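Every simulated kitchen test should come with a written definition of done, agreed before the first run. I have argued for this at Preltby since October, and I still meet people who think it is paperwork for its own sake.

My case rests on a dull afternoon. Two teams had tested the same policy on the same task, moving a small item across a worktop. One reported 14 successes out of 20. The other reported 5. Both had the same logs and neither had made a mistake. Rhiannon Sayce's team counted a run as passed once the item was lifted clear of the surface. Tudur Mathias's team wanted it set down, upright, with the gripper open and withdrawn. Each rule was sensible. Neither was written down anywhere I could find, and the two figures had already gone into the same table.
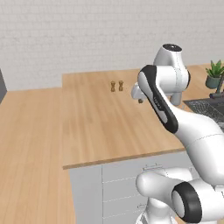
A pass rule has to settle the awkward moments, and most moments in a manipulation task are awkward. Take a gripper that has come down over a small round object until its fingers are just above the wood. From one view it can be hard to say if the object is held or only underneath. The simulator knows the contact forces, so the rule should use them and say which threshold applies and for how long. It should also say what happens to the things that aren't the target. Two shakers standing close together near the work are easily knocked, and I would fail any run that tips one over, even if the target ends up where it should. Others would let it go. I can live with that, provided they say so.

The usual objection is that strict rules slow people down. Hokley, our scoring tool, does take longer to set up with a full rule file, and I won't pretend otherwise. But we spent far more time re-scoring 909 old runs by hand because no one could say what the original numbers meant.

A second objection is that simulation is only a rough stage, so loose scoring does no harm. I think this is backwards. Simulation is the one place where every position and force is recorded, and where the same start can be repeated exactly. If we can't be strict there, I don't see how we will manage it on a bench.

What I'd ask for fits on one page: the start positions, the time limit, the pass condition, the list of things that must not be disturbed, and the name of whoever wrote it. Changes get a new version number, and old results keep the old one. Sayce has agreed to try it on the next round – Mathias wants the time limit argued over first.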